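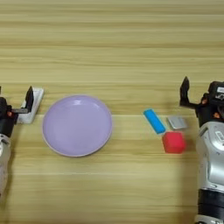

Two arms, one plate and three small things to put on it.

Reading time: 2 minutes

Print this page | E-mail this page

I have worked in the laundry and kitchens at Stockdale long enough to be told, more than once, that a machine will shortly be doing my job. So when Sandra Staniforth asked if I wanted to see what the arms at Ukard could do with a table to lay, I said yes and went up in April.

The job was small. Get the items onto the plate, leave the plate where it is, then take them off again. My grandson does this with his peas. On the arms it is slow work, and I had time to drink a tea while I watched.

Sandra keeps a tally, which I like in a person. The week before I came they had made 300 tries and counted 271 as good. That sounds high until you think about breakfast at Stockdale, where we put out 3155 plates in a month. At that rate I would be picking things off the floor all day.
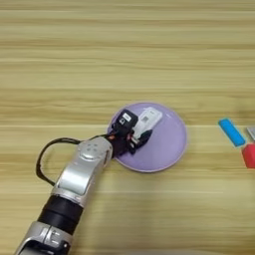 What she counts as good is also fairly kind. A thing has to end up inside the rim and stay there. It can be crooked. Nobody in my kitchen would be let off for that, though I have seen toast served worse.

I asked about real food. She said soft things are harder than blocks, wet things are harder again, and anything that rolls is a nuisance. They have a newer control program called Halia, which she thinks is better at judging how hard to squeeze. I can't say I saw the difference, but I was only there for the afternoon.

Shop-floor work is further along. Her brother packs boxes at Sulorau and the machines there do one thing all shift, with every box the same size and in the same spot. A kitchen is the other way round – nothing is ever where you left it.

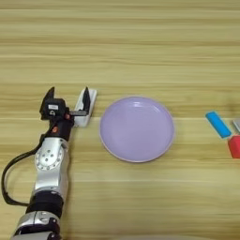

Would I have one at home?

Not yet. I would want it to clear a table as well as lay one, and to cope with a fork under a napkin. Sandra reckons 3 years for the clearing. I wrote that on the calendar by the back door and I will ask her again then.

For now the washing up is still mine.

Contact | Copyright | Back to top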